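Sidthorpe Stitchers Forum > Quilting > Hand or machine?
Thread: Hand quilting a wadding I didn't choose

marrowfat_jean
Hello all, I hope this is in the right section, please move it if not. I've got myself in a bit of a pickle and would love some opinions before I go any further.

I finished a single bed top in April, mostly blues with a bit of mustard, and I'd always planned to hand quilt it because I like something on my lap in the evenings. My sister very kindly offered to pick up the wadding for me when she was over in Riltham, and what she came back with is a cotton with a scrim, quite dense, and it's already layered and tacked because I was so keen to get going that I didn't test it first. (I know. I know!) Well, I sat down with it on Wednesday evening and it's like sewing through a doormat. I managed one block in two hours and my thumb was so sore I couldn't open the marmalade the next day.

So do I unpick all the tacking and change the wadding, or carry on and hope I get used to it, or give up on the idea and put it under the machine? I'm rather attached to the hand quilting plan, but I'd also like to finish it while I still have hands.

tuppence_and_thread
Oh Jean, you poor thing, I felt that thumb from here. I'd change it. I know tacking is a horrible job and having to do it twice is worse, but think how many evenings you're going to spend with this quilt. Keep the scrim one for a machine project, it'll be lovely and flat in a table runner or some bags, so it isn't wasted and your sister needn't feel bad about it. A wool wadding or a thin polyester will needle like butter by comparison.

What needle are you using, by the way? If you're on a tiny between it might be worth trying a bigger one before you do anything drastic.

Harebell
I'm going to disagree a bit with Tuppence, hope that's all right! I quilted a whole double through a scrim cotton and it did get easier. The first few evenings were dreadful and then I stopped trying to load the needle with 4 stitches at once and just took one or two, and it went along quite happily. The back looks fine as well. It isn't going to win anything at the county show but my grandson has been asleep under it every weekend and has never once turned it over to check my stitch length.

Also wool is a very different quilt. It's puffier and warmer, and if she wanted something flat and drapey for summer she might be disappointed.

tuppence_and_thread
That's a fair point about the warmth. I still wouldn't put up with a sore thumb for it, but perhaps I'm just soft. I had a bad go of tendonitis a few years back and it has made me a real nag on the subject, so forgive me Jean if I go on.

marrowfat_jean
No, nag away, I'm grateful! It's a size 10 between, from a packet I've had for years. And it is meant for the spare room so it doesn't need to be terribly warm. I hadn't thought about needle size at all, I just assumed small was proper.

Čestmír Sokol
Good evening ladies and gentlemen. I come to this from the other direction, I was a tailor before I was a quilter, so please take it with a pinch of salt. To me a needle from an old packet is the first thing to suspect. They go dull, and sometimes there is a little rust which you don't see but you do feel it dragging. Before unpicking even one tacking stitch, I would open a new packet and try a size 8, or a short sharp if you have it, and wax the thread.

The second thing is the backing, which so far hasn't been mentioned. If your backing is a sheet or a tight batik, then the wadding is perhaps taking the blame for something else. My late wife's cousin Mikuš once changed the wadding in a big quilt for exactly this trouble and it was just as hard afterwards, because the backing was a hotel sheet. He was not pleased, and we didn't talk about it at Christmas.

Harebell
Oh that is such a good question. What's on the back, Jean?

marrowfat_jean
Oh dear. It's a sheet. A very nice one, from the sales.

tuppence_and_thread
Ha! Well done Čestmír. I take back most of what I said.

Pinny
Sheet backings are the devil for hand work, they're woven so tightly the needle has to fight its way between the threads. Fine on a machine. I would honestly machine this one, Jean, big wavy lines with the walking foot, done in a weekend, and then start something small with proper quilting cotton on the back for your evenings. I know that isn't what you wanted to hear. Life's short and there's always another top in the cupboard (there are several in mine).

Harebell
I can't agree, Pinny, sorry! If she wants to hand quilt it she should. What about big stitch? Perle cotton no. 8, a longer needle with a proper eye, stitches a good quarter inch, and you can make it a feature with a mustard thread to match the bits in the top. There's far less pushing for the same amount of quilting. I did my Uvari sampler that way, the one with all the little boats, and it was a joy from start to finish, even though I'd said for years that big stitch was cheating.

Pinny
It is cheating. But it's pretty cheating, I'll give you that.
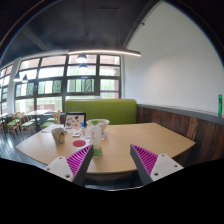 tuppence_and_thread
Big stitch would look gorgeous with mustard on the blues. My only caution is to check the perle for colour, wash a little bit in the sink with a scrap of something white, and don't do what I did with a red one. We shall not speak of the red one. If you like, Jean, I've got a spare ball of no. 8 in a sort of old gold that I'm never going to use and I could bring it to the May meet-up for you to try.

Čestmír Sokol
I would also do a small sandwich from the leftovers, same top fabric, same sheet, same wadding, and try both threads on it for ten minutes each. Then your thumb can vote. And a leather thimble on the pushing finger, please, even if you don't like them. A rubber finger from the stationer's is good for pulling the needle through.

marrowfat_jean
You are all wonderful. I've just been up to look and there's plenty of sheet left over, so I'll make up a test piece tomorrow with a new needle in one corner and big stitch in the other. I'd love to try the old gold please, Tuppence, if you're sure. Pinny, I'm keeping your wavy lines in reserve and I shan't be too proud to use them!

One more daft question while I've got you. If I do go to big stitch, do I need to unpick the block I've already done? It's near the middle and the stitches are tiny and white.

Pinny
Leave it in.

Harebell
Oh, I'd take it out, it'll bother you every time you make the bed. It's only one block and you can do it in front of the telly.

Čestmír Sokol
Finish the test piece first, then decide. If the new needle solves it, that block can stay exactly where it is.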